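Equipment Planning FAQ

Questions from departments and partner sites about buying robot cells for computer teardown and assembly work. Updated each January. If yours is missing, write to Beat Gruber at the Virnville office.

Who can request a cell?
Any site manager with a bench process that runs for most of the year. Fill in the request form and attach a one-page outline of the task. Requests that arrive without the outline go back to the sender.

What does a standard cell include?
Two arms, grippers, a work platform, the controllers and the first set of printed fixtures. The bench, network drop and guarding are ordered by the site and come out of the site budget.

How much should we set aside for fixtures?
Plan on $2,261 for the first year. That covers printing, inserts and one redesign. Multolley spent $1,871 in its first year, but it handled a single model of tower case. Sites with mixed stock should expect to use the full amount.

Can we buy one arm now and add the second later?
You can, but the platform has to be sized for both from the start. Moving an arm after installation means new mounting holes and a fresh calibration – and the integrator bills both as a site visit.

Are grippers covered by the service plan?
The gripper body is. Fingertips and pads count as consumables and are charged to the site. Cables are covered for the first year only.

Which integrators can we use?
Aoki and Vulia are both on the approved list. Get a quote from each, using the same task outline, and send us both quotes even if you already have a preference. Ask for training to be priced on its own line.

How long does delivery take?
Around 2 months from a signed order. Fixtures usually come last, as they are drawn up from the sample units you send in.

Do we need to send sample computers?
Yes. Send one complete unit of each case type, with drives and power supply fitted. Units are not returned, so choose ones already written off.

What about floor space and power?
The layout sheet comes with the quote. Have your electrician look at it before you sign. Changes to the supply are a site cost and have delayed more than one start date.

Can a cell be leased?
Leasing is open to sites with a contract of fixed length. The monthly rate includes service but leaves out fixtures and fingertips.
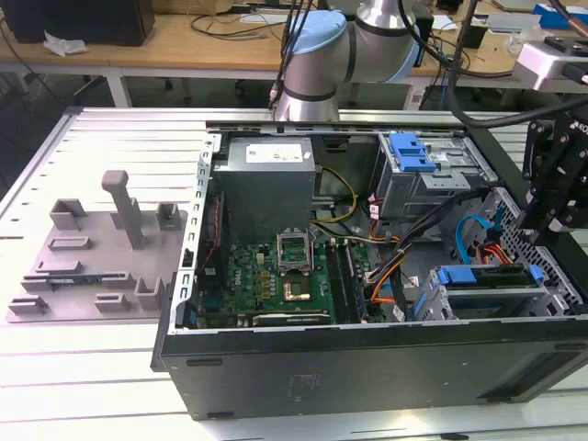 When should training be booked?
Book it when you sign the order. Dates are given out in the order requests come in, and operators need to finish the course before the cell is handed over.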